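Speaker notes: Why Your Black Clothes Turn Gray (And What We Can Do Before Lunch)
Lockwood Community Hall, Friday evening series, March 2020
Slot: 14 minutes, plus questions. Hashini Cassim speaking. Hằng Tôn on slides.

OPEN
Wait for the coffee line to sit down. It won't. Start anyway.

Ask who is wearing black. Most hands go up, it's that kind of crowd. Ask who is wearing something that used to be black. Let them look down at their knees.

Say: I kept a laundry diary for a year. My family has been very polite about it. Final tally was 305 loads, and I can tell you the name of every shirt I ruined. (Pause. Do not name the shirts. Ran over in February doing that.)

WHERE THE COLOR GOES
Two things get lumped together as fading. One is dye leaving the cloth. The other is the surface getting roughed up, so tiny broken fibers stick out and scatter light. The dye can still be sitting there underneath, and the shirt looks gray anyway.

Cotton is the worst for the second one. Rubbing does it, and a washing machine is a box for rubbing things together. Jeans in with T-shirts is basically sandpaper with pockets.

Hold up the two socks. Same pack, same drawer. One got washed inside out all year and one didn't. Pass them around. They are clean. Say that they are clean.

NEXT SLIDE, DARKS
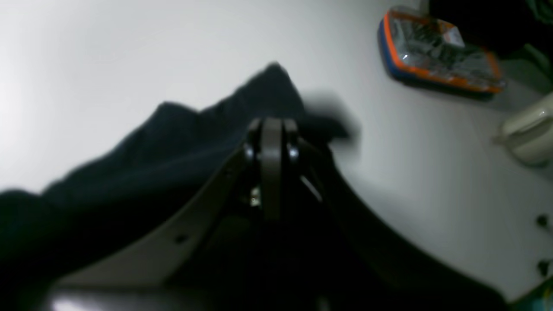

Dark fabric on a pale surface. Look at where the folds meet the bright surface.

Point to make: you judge black by what it's next to. Against a white table nearly anything dark passes. Against a newer black it's a confession. So check your clothes against each other, by a window, in the daytime. Bathroom bulbs lie, and so do store fitting rooms, though they lie in your favor.

Navy people, this is your section too. Everybody owns one pair of navy pants they bought as black. Mine went to a funeral.

WHAT HELPS
Inside out. Zippers closed. Cold water, short cycle, full-ish load. Darks with darks, heavy stuff separate from light stuff.

Less detergent. Read the cap, there's a line on it, it's lower than you think. Leftover soap dries as a pale film and then gets blamed on the dye.

Skip the dryer if you have the room. Lint is your shirt, in installments.

Wash less. Get ready for faces from row two. Airing out a sweater overnight counts as housekeeping.

WHAT DOESN'T
Vinegar and salt for "locking in" color. Someone will bring up their grandmother. Be kind. Modern dyes are set at the factory or they aren't, and a cup of salt at home won't settle it.

Coffee in the rinse. I tried it. The towels smelled like a meeting.

REDYEING
Short version only. Works on cotton, linen, rayon. Polyester needs its own kind of dye and a lot of heat. The stitching is often polyester, so it stays whatever color it was, and you get a free contrast seam.

CLOSE
Handout by the door. Get the socks back. Last time I got one.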